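Home | Talks | Notes | Downloads | Contact

Print this page | E-mail this page

Reading time: 2 minutes

Speaker notes - Two grippers, one belt, fewer friends

Slide 1. Say hello, check the clicker works. Promise to be done in 15 minutes. Do not promise anything else.

Slide 2. Why we compared them at all. We had the Hattori fingers on the arm already and the Skekollow pair arrived in November with a brochure full of adjectives. Purchasing wanted a winner. So did the people who had to listen to us argue. Say that both sets ran on the same Trendetti controller, same speed, same belt, 238 picks each. Pause for anyone who wants to object to 238. Somebody will.

Slide 3. The parts. Flat things, mostly, and a few awkward cylinders. Mention that flat things are where grippers go to be humbled. Leave the slide up and drink some water.

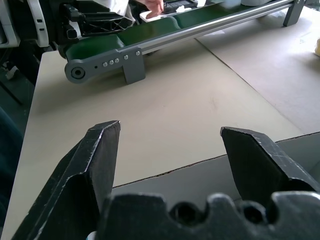
Slide 4. Wrist camera view, and the trouble with wedge fingers. A wide opening is lovely for the brochure, but the fingers fill so much of the lower half of the view that the belt has to make do with the top. Point out the pale chips along the edges of the left finger - I would like a supplier to tell me what their coating looks like at that stage, and so far I have had a second brochure. Then the camera mount: we tried 4 tilt angles and kept the one that annoyed us least.

Slide 5. Results. Hattori dropped 11, Skekollow dropped 15. Let them read the numbers. Resist the urge to call this a victory, as four drops in that many picks would not convince my own mother. Most of the Skekollow drops were the thinnest parts, and the Hattori spread its failures about more fairly.

Slide 6. Changeover. Skekollow wins easily. The Hattori screws are placed where a hand cannot go.

Slide 7. What next. Repeat the thin parts with the Skamirus soft pads fitted to both sets, and move the camera further back if the bracket allows it. Purchasing has been told. Purchasing sighed.

Questions. If asked about price, look at the clock.

Print this page | E-mail this page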